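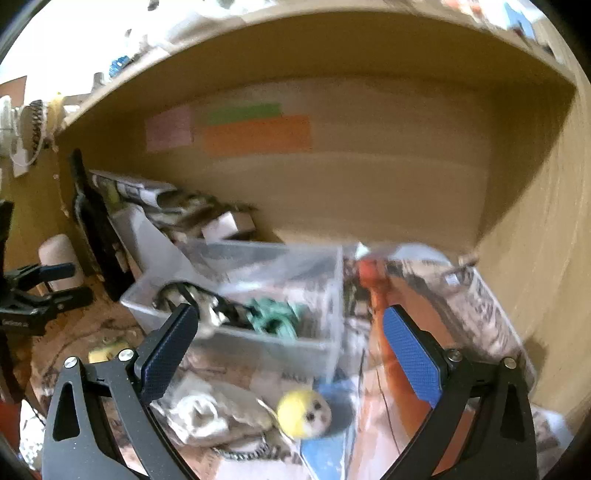 Write It on Paper First

By Atif Mirani
12/20/23

My town, Clinisdale, wants to stop mailing water bills in January. Residents will get a text message with a link, and anyone who wants paper will pay $2 a month for it. I think the council should drop the fee.

I like paying online. I have done it for six years. But a bill on paper stays where you put it until you deal with it. A text slides up the screen and is gone by dinner. I missed a car insurance payment that way last spring and paid a late charge.

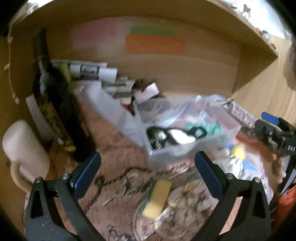

The town says 626 households still ask for paper, and that printing is a waste when so few want it. Some 600 of them are on the old side of Baudry Road, where cell service is poor. They didn't pick paper to be difficult.

A water bill is something everybody has to pay. The town should send it in a form people can read, and the cost of the stamp belongs in the rate with the pipes and the meters. Charge everyone a few cents more. I would pay it.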